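How to compare two grippers without fooling yourself

Most gripper comparisons I read are adverts with a table in the middle. Somebody bolts on the new hand, picks up a foam block a few times, writes "improved grasp success" and goes home. I've done it myself, which is why I trust it so little.

What follows is the routine we use at Drokstead for deciding whether a hand is worth swapping. It takes most of a day for one pair of grippers. You need an arm you already know well, both hands, a notebook and a second person who doesn't care which one wins. Ours is Shahzad Janjua, who cares about almost nothing before lunch and is ideal.

Before you start

Read the maker's data sheet, then put it in a drawer. The payload figure was taken with a pose and an object you'll never use. The repeatability figure is about the motor and says little about the fingertip, and the fingertip is where your trouble will be.

Check the firmware on both hands and write the versions down. We lost a whole Wednesday to a comparison between an Awan hand and our old Clindville one where the Awan was running a force limit left over from somebody's demo. It looked gentle. It was throttled.

Let both hands warm up with empty open and close cycles. We do 130. Asif Khattak thinks that's superstition and he may be right, but our first few grasps of the morning are always the odd ones, and I'd sooner throw those away than argue over them.

Step 1. Pick objects that can embarrass you

Foam blocks and tennis balls flatter everything. Go and find things from an actual shelf. You want something smooth and round that rolls, something floppy, something with thin walls, something small enough to vanish under a fingertip, and something see-through for the camera to get wrong.

We keep 14 objects in the set and don't change them between hands. If one breaks, stop, replace it and run both hands on the replacement. Yes, both. I know.

Don't let the vendor choose. If a sales engineer arrives with a bag of parts, thank them and put the bag next to the data sheet.

Step 2. Fix the surface

People forget the table counts as part of the test. A hard top lets a thin object skid until a finger catches it, and a soft one lets the fingertip press down into the cloth and get underneath. Those are two different jobs and a hand can be good at one and useless at the other.

Choose a surface, note what it is, and leave it alone. If you use cloth, decide beforehand whether you smooth it between trials. We don't, and we log that we don't. Folds will form, the object will sit at a slightly different tilt each time, and the hand either copes or it doesn't. Run a smaller batch on a bare top afterwards if you want both answers.

Step 3. Write the score sheet before the first grasp

This is where most of the cheating happens, usually by accident. Decide what a success is while you still have no idea who's winning. Our sheet has a column each for these:

Contact made without shoving the object out of reach
Lifted clear of the surface
Held for 5 seconds
Put down where it was meant to go
Damage, including dents and scuffs

No half marks. Zdislava Polák used to give half marks for "nearly" and over a long run the nearlies all went to whichever hand she'd wired up herself. She spotted it in her own notes, to her credit.

Step 4. Alternate, and swap sides

If you have two arms, don't leave hand A on the left all day. Left and right arms are never the same, whatever the calibration report says. Run half the trials, swap the hands over, recalibrate, and run the rest. If the result flips when you swap, you were measuring the arms.

With one arm, do short blocks and change hands between them. It's dull and the connector wears. Do it anyway, or at least admit in the write-up that you didn't.
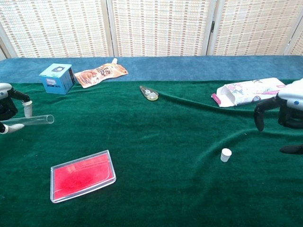

Keep the operator constant too, if you're teleoperating. A practised operator can hide a poor hand very well, and an operator who learned on the old hand will make the new one look worse for a day or two. Our longest run was 2484 grasps and Shahzad Rana drove every one of them. The Awan lost badly in the first third and was level by the end. I still couldn't tell you how much of that was the hand and how much was Rana's wrists.

Step 5. Look at the failures first

A success rate on its own tells you very little. Sort the failures by object before you work out any totals. A hand that fails evenly across the set has a general problem, perhaps force or timing. A hand that fails on one object every single time may only need a different fingertip, and that's a cheap fix compared with a new gripper.

Glass and clear plastic deserve their own pile. Very often the fingers close where the camera thought the edge was, and the hand gets the blame. Put a strip of matt tape on the object and repeat the batch. If the score jumps, leave the gripper alone and go and look at your depth readings.

Step 6. Try to talk yourself out of it

Give the sheets to somebody with the hand names covered and ask which they'd buy. Faisal Ghauri does this for us over at Griveton and his usual reply is "neither", with a list of questions. Twice he's found that our difference was smaller than the gap between the morning and afternoon runs of the same hand.

If your difference is that small, you don't have a result. Keep the hand you've got and spend the money on spare fingertips.

For what it's worth, we kept the Clindville for general work and put the Awan on thin-walled objects, where it did mark them less. I'd want to see it after another few months of wear before recommending it to anyone. The fingertip covers were already lifting at one corner by the end of May, and the replacement set came in a slightly different rubber, so that's another batch to run.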